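Flasari laundry set: README

Hi, I'm Gisela. I put this set together because my sister keeps asking when a robot will fold her laundry, and I wanted something better to tell her than "soon" (I've been saying soon for years!).

What you get: 281 runs of two arms handling clothes and cloths on a tabletop, split into 200 for training and 80 for testing, plus one long run I kept apart for demos. Each run has its own folder with the wrist video, the joint log and a notes file. Milan Goossens wrote the loader, so if it chokes on a path with spaces, bug him, not me.

Labels are by hand. I marked each grab, lift and let-go, and Hilde Dekker checked the ones I wasn't sure about. Thin shiny stuff was the worst to label, it slides around and the edges vanish into the folds.

Soft pink cloth and a dusty rose one, two arms:

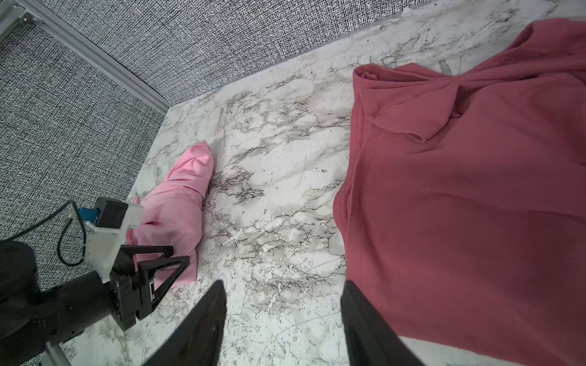
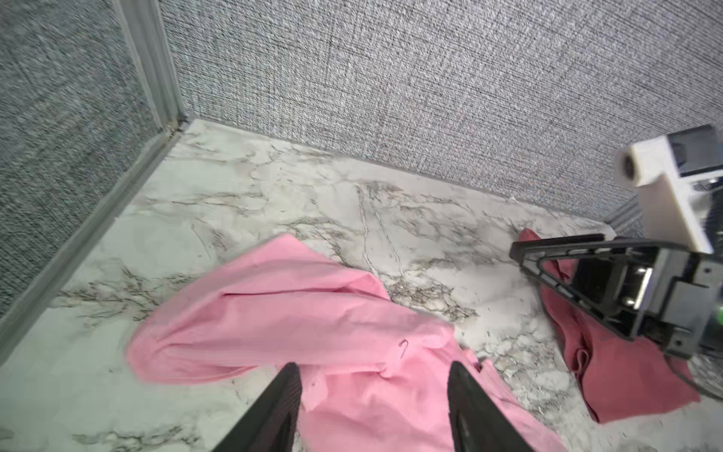 Can a robot do my laundry yet?
Parts of it, slowly, and with a person standing by. I'd still fold your shirts yourself this year.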